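**Odisura** is an open software package for planning and checking the motions of robot arms in cluttered household settings, kitchens above all. It sits between the part of a robot's software that recognizes objects and the part that drives the motors, and its job is to take a goal such as "pick up the pot by its rim" and work out a path for the arm that gets there without knocking anything over. The package is best known for its habit of rehearsing every motion in simulation before allowing it to run on a real machine, a feature its users tend to speak of with some fondness and, when they are in a hurry, a certain amount of grumbling.

## Background

Odisura began as a teaching tool. Sreekumar Murthy, who was then running an evening course on motion planning in the town of Wostham, wanted something his students could read from top to bottom in a few sittings, and he found that the planners in common use had grown too large for that. The first version, which everyone on the course simply called "Murthy," had one planner, one collision checker, and a text file of kitchen objects that the students were encouraged to add to. It was slow, and it was rather forgiving of mistakes, but people kept using it after the course had ended.

Kinga Vörös rewrote the collision checker the following winter, and Esko Partanen joined her to build the scene generator, which is now the largest single part of the package. The name Odisura was settled on at about the same time, partly to spare Murthy the awkwardness of getting bug reports addressed to him personally. The older name survives in the planner module, which is still imported as `murthy`.

## How it works

A task in Odisura passes through four stages, and it may go around the middle two many times before it is finished.

1. **Scene intake.** Object positions arrive from a perception system, or from the scene generator when no camera is involved. Each object is stored as a mesh with a simpler shell wrapped around it.
2. **Grasp proposal.** The software suggests places where the gripper's fingers could close. For open vessels it favors the rim, with the fingers pointing straight down.
3. **Path search.** A sampling planner looks for a route from the arm's current pose to a point just over the chosen grasp, the so-called hover pose.
4. **Rehearsal.** The whole motion is played through in simulation, and small errors are added to the object positions to see whether the plan still holds up.

The hover pose deserves a word more, as it is the idea most often borrowed by other projects. Odisura never plans directly into contact. It brings the open gripper to a short distance from the object, pauses, asks perception for a fresh estimate, and only then plans the last little stretch. If the fresh estimate disagrees too much with the old one, the arm stays where it is and the path search starts over.

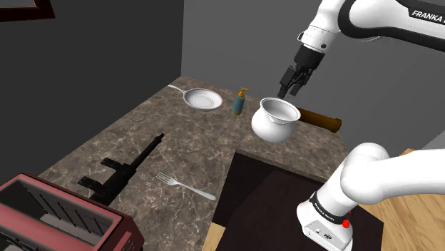
*Simulated kitchen counter with a Franka arm, its gripper open just above the rim of a white pot.*

## The scene generator

Scenes are put together from a library of 745 object models, laid out on counters whose surface, shape, and lighting can all be changed. The library leans toward cookware and small appliances, but it was deliberately kept broad, and a generated counter may hold a fork and a frying pan alongside a soap bottle or a rifle. Partanen's reasoning, set out in the project notes, was that a planner ought to treat an unfamiliar shape with the same care as a familiar one, and that long, thin, or oddly jointed objects are very good at exposing a shell that has been fitted too loosely.

Shells remain the package's most debated design choice. A generous shell makes planning quick and keeps the arm well clear of things, but it can also fill in the opening of a pot or the loop of a handle, so that a perfectly good grasp is thrown out as a collision. Since version 40, hollow objects have been split into several smaller pieces automatically - a change contributed by Manikandan Mathew, who had been splitting his own by hand for months.

## Testing

Every change to the planner is run against a fixed set of 200 scenes, of which 149 have a known solution and the remainder are meant to fail. The second group matters as much as the first, for a planner that reports success on an unreachable object is more trouble than one that gives up politely. The suite starts each Monday and its results are posted with a replay of any scene whose outcome has changed.

## Related software

Itden, a separate viewer written by Damian Domański, reads Odisura's log files and lets the user step through a rehearsal one joint movement at a time. It shares no code with the planner, although the two are usually installed together.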